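Koreva Bench Notebook — Chores Cell
Search notebook Go All entries Tags
Friday, November 10, 2023
Posted by: bench 2

Tool put-away, two arms, open bin 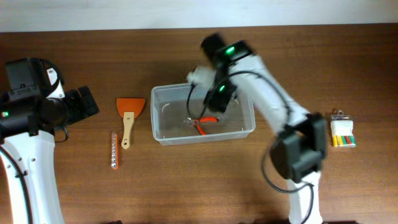

Pliers in the bin, scraper still on the table, right arm over the bin.

Goal for this block is the dullest job in the shop: clear the bench at the end of the day, hand tools into a bin, nothing else touched. Took over the task sheet from Gadell, with the wording tightened. "Tidy" is gone. It now says which items go in and what counts as in, meaning the whole tool below the rim and both grippers clear.

Pliers are a poor choice for a first item and I would keep them anyway. The handles spread, so the width at the grasp changes with where you take hold. Grasp at the head is more repeatable but leaves the handles swinging near the bin wall. The scraper is the opposite — easy outline, but the blade lies close to the wood and there is little to get under. Suggest taking it by the handle only.

Clear plastic is still the weak point for depth. The Cladar filter fills in the near wall and drops the far one. Try a strip of matte tape on the rim before touching the code.

Can it do the chore yet? Not to the standard I'd ask of a new hire. A person clears this bench in 11 seconds without looking much. Our limit per run is 100, and that is generous. Useful overnight, maybe, when the time is free. Not useful at 5 pm with someone waiting for the table.

To do:
- tape on rim, rerun depth check
- 27 runs per item, same bin position
- ask Alemneh for the softer finger pads
- revisit the time limit in January

2 comments 0 shares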